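Brimdale Technical College
Robot Cells, Unit 11: Weekly care of the small arm

Before you touch the arm, put it in hold and wait until the controller shows the hold sign. Only one person has the pendant. The second person looks and writes.

Start with the cable. It must have a free loop at the joint - if it is tight when the wrist turns, open the clamp and give it 20 mm more. Then check the screws at the wrist flange with the small torque key. 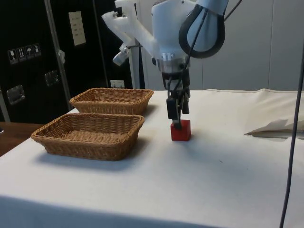
The height check comes next. Drive down in slow mode, speed 2, and stop when the fingertips meet the top of the cube. Write the Z value in the log. If it is different from the last value by more than 2 mm, do not correct it in the program. Repeat the zero point first, as we did in Unit 9.

Clean the fingers with a dry cloth. No oil here, also not the Farnia spray.

For next time: read the Mustden sheet on cable wear and bring your log.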